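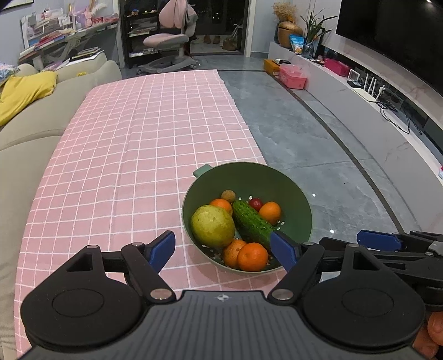

Food & Kitchen > Storage and Shopping

Thread: Vinegar soak for fruit, does it do anything?

sodbuster56
My sister-in-law swears by soaking everything in vinegar water the minute it comes home. Oranges, pears, cucumbers, the lot. She says it all keeps two weeks longer. I tried it in September with a bag of pears and they went brown in the middle on the same schedule as ever. Is there anything to this or is it one of those things people pass around?

Urkenholm_Annex
Passed around. A pear goes brown from the inside. What is a rinse on the skin supposed to do about that?

plumline
Works for berries though. I do one part vinegar to three parts water, rinse, dry them on a towel, and I get a few extra days.

Urkenholm_Annex
Compared to what? Did you keep a box you didn't soak?

plumline
No, I have a life. I know how long berries used to last in my fridge.

lowshelf32
I'm with plumline on berries and with Annex on the rest. Mold sits on the outside of a strawberry, so fine. An orange has a thick peel and keeps for weeks if you leave it alone. You're washing the wrapper.

sodbuster56
She also bought the Jurley produce rinse, $32 for a bottle. The label says "up to 56% fresher." Fresher than what, it doesn't say.

lowshelf32
"Up to" is doing all the work there.

Urkenholm_Annex
Save the money. Cucumbers last longer if they go in dry, and away from the pears. Pears give off gas as they ripen and it yellows the cucumber.

plumline
I keep mine in one bowl and never had a problem.

Urkenholm_Annex
How long are they in there?

plumline
A day or 2. We eat them.

Urkenholm_Annex
Well, there you go.

gridiron_gran
Whatever you soak, dry it properly. I spread mine on a cloth in the front room at the Sodville place and leave it an hour. Same cloth does for picnics.
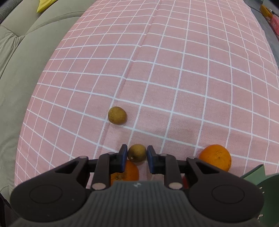 Pink check cloth, sofa side.

lowshelf32
An hour wouldn't dry grapes in my house. What's your humidity?

gridiron_gran
No idea. I turn them over halfway.

sodbuster56
OK, I'm doing two boxes of strawberries this week, one soaked and one not, same shelf. Will post when the first one grows fur.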